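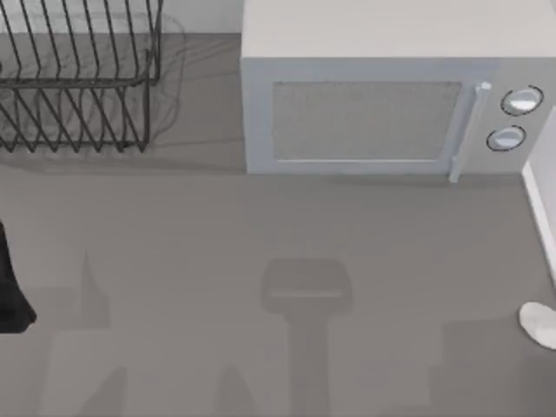 Solange Rangel asked at our last review whether a machine could yet be trusted with the washing-up while the family is out of the house, and I promised I would answer her properly in this report. The short answer is no, or at least not with the good plates! The longer answer is a good deal more cheerful, and I hope you will bear with me while I get to it.

Kirano kitchen chores study
Progress report to the Flosari fund, May 24, 2021
Prepared by Torben Lammers

Since December we have worked almost entirely in simulation, on a kitchen counter with a dish rack and a microwave side by side, and two arms to do the work. We have now finished 700 trials. Of these, 600 were single chores (opening the microwave door, or standing one plate in the rack) and the others were longer jobs with several steps strung together.

Opening the door went well in 279 of the 300 attempts we gave it, and I must say Wiebke Seidel was delighted, having spent most of the winter on that handle. Plates are another matter. The wires of the rack are thin and the slots are narrow work, and an arm that comes in slightly crooked will lean the plate on top of the rack and go off quite satisfied with itself. We managed 112 good placings out of 300 – better than I feared, though well short of what we wrote in the proposal.

The longer jobs mostly fail at the join between one step and the next. Dario Sala thinks the two arms wait for each other too politely, and he is rewriting that part now.

Spending is in line with the plan, apart from computing time, where we have run a little over. Heike Brandes will send the figures separately.

Next we should like to try the door chore on a real counter at Casville, and we would be grateful for your agreement to move the travel money forward for it.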